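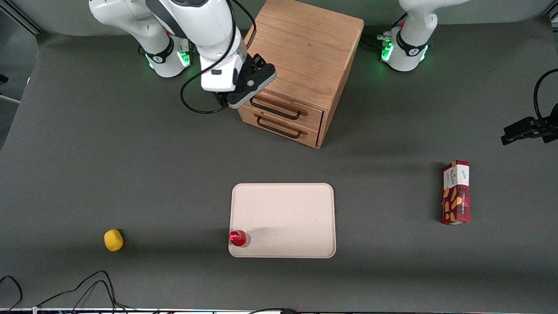
Zweiarmplatz in Halle 2: zwei weiße Arme mit Parallelgreifern, dazwischen der Schubladenschrank in heller Eiche.

Beschaffung Greifplätze — Bilder und Notizen zur Planung

Auf dieser Seite sammeln wir, was für die Erweiterung der Greifplätze bei Mitenen noch zu kaufen ist und was schon feststeht. Die Liste führt Till Wunderlich, Rückfragen zu Preisen bitte an Zewditu Lemma. Stand: Februar.

Arme und Greifer
Je Platz zwei Arme und zwei Parallelgreifer. Das Angebot von Brultora liegt vor, die Lieferzeit ist mit 13 Wochen angegeben. Ersatzfinger sind darin nicht enthalten und müssen getrennt bestellt werden.

Tischplatte
Dunkelgrau und matt, wie am vorhandenen Platz. Glänzende Platten haben wir aus der Auswahl genommen. Pro Stück sind 800 Euro eingeplant, Zuschnitt inklusive.

Schrank
Zwei Schubladen, schwarze Bügelgriffe aus Metall. Nelu Munteanu möchte für alle Plätze dasselbe Modell, damit die Griffhöhe gleich bleibt. Utwood kann nachliefern, aber erst ab sechs Stück.

Greifobjekte
Cremefarbenes Tablett, kleine Kunststoffflasche mit rotem Deckel, etwas Gelbes in Zitronenform, eine hohe Snackschachtel in Rot und Weiß. Alles einfache Handelsware. Schachteln verschleißen am schnellsten, deshalb gleich einen Karton mit 48 Stück kaufen. Für Kleinteile insgesamt sind rund 1000 Euro im Jahr vorgesehen.

Kabelführung
Fehlt im ersten Budget ganz. Vorn links liegen die dünnen schwarzen Kabel als Knäuel auf dem Tisch und hängen über die Kante. Segundo Valderrama holt Preise für Kanäle und Klettbänder ein — bitte auch Zugentlastungen für die Leitungen an den Armen anfragen.

Noch offen
Zweites Netzteil je Platz oder ein gemeinsames im Schaltschrank. Wartungsvertrag ab dem zweiten Jahr. Cristian Correa klärt außerdem, ob die Lizenzen für Mushi pro Arm oder pro Platz berechnet werden.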